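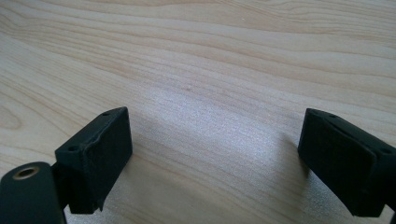
Rosach mill to add second drying kiln

2 May 2024

Timber processor Duvavitz will install a second drying kiln at its Rosach mill in June, lifting its capacity for furniture-grade boards by 43 per cent.

The kiln, supplied by Tuncer, holds 67 cubic metres per charge. Boards will be dried to a target moisture content and then rested under cover for three weeks before planing.

Operations manager Khrystyna Kovalchuk said orders for wide tabletop boards had outgrown the existing kiln, which runs day and night.

"Pale boards with a strong grain figure are what the joiners ask for, and they colour badly if the early drying is rushed," she said.

Foundation work is almost complete. The mill will close for two days while the power supply is upgraded. Deliveries already booked will be filled from stock, and staffing is unchanged.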